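Re: [secondlife-pcs] Old desktops for the reading room, worth it?

> We've been offered 12 retired office towers for the library reading room
> and the board is split. Half say take them, half say they're junk and
> will eat our electric bill. Has anyone on the list done this? What would
> you check first, and did people really use them?

Hi all,

We did pretty much this last winter, in the back half of the old Nurano shoe store, so I'll tell you how it went for us. Long, sorry (I type fast and edit slowly).

Take them! But look inside before you say yes to all 12. Ours came from an office clear-out and every one powered on, so we thought we were done. Then we took the sides off. Some had memory, some had none, and the hard drives were a mix of everything. 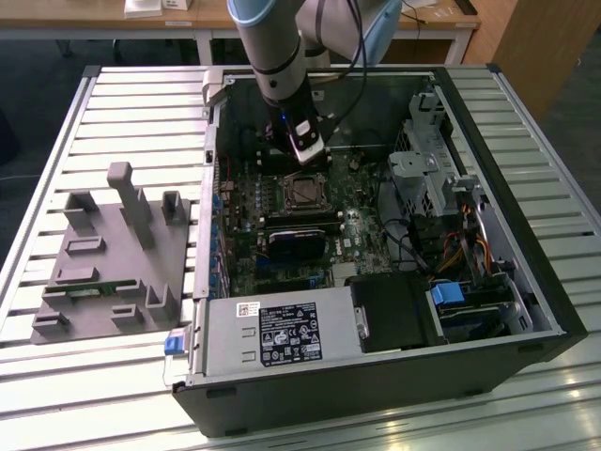 Side panel off, Dell board, processor in its socket.

The biggest difference by far was swapping the hard drives for 500 GB solid state ones. We bought the cheapest Drokon had and they've been fine. Before that, it took so long to get to a login screen that people wandered off to the magazines. After, no complaints — well, complaints about the chairs.

On the electric bill: we put them on a timer strip that cuts off when we lock up at 9 pm, and set the screens to sleep after 12 minutes. The bill did go up in December, but so did the heating, so I can't tell you how much of it was the computers. If your board wants a real number, get a plug-in meter and leave it on one machine for a month. I wish we had.

Memory is the other thing. I'd want 8 gigs in each if people will be in a browser all day, and old sticks are cheap if you're not picky about matching colors. Check which kind your board takes before ordering, I got that wrong and paid return postage.

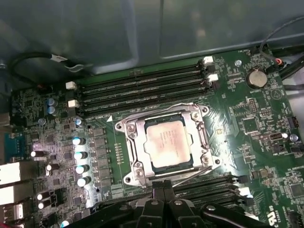 Four memory slots, nothing in them.

As for whether people use them, yes, but not for what we planned. We had a whole typing course ready (a program called Cuter, which is as cute as it sounds) and 2 people signed up. What they want is to print things. Return labels, boarding passes, a recipe for 80 meatballs. So put your money into one decent printer and a lot of paper.

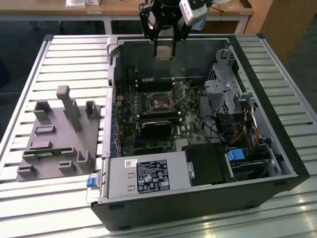 Oh, and wipe the drives yourselves even if the office swears they already did it. One of ours still had a full folder of lunch orders from a place called Bite, going back years. Harmless, but it could have been payroll.

If you do end up with more than you can use, post here first. I'm after a spare power supply and would happily drive for it.

Good luck with the board!

3 replies · 11 views · Share this thread (0)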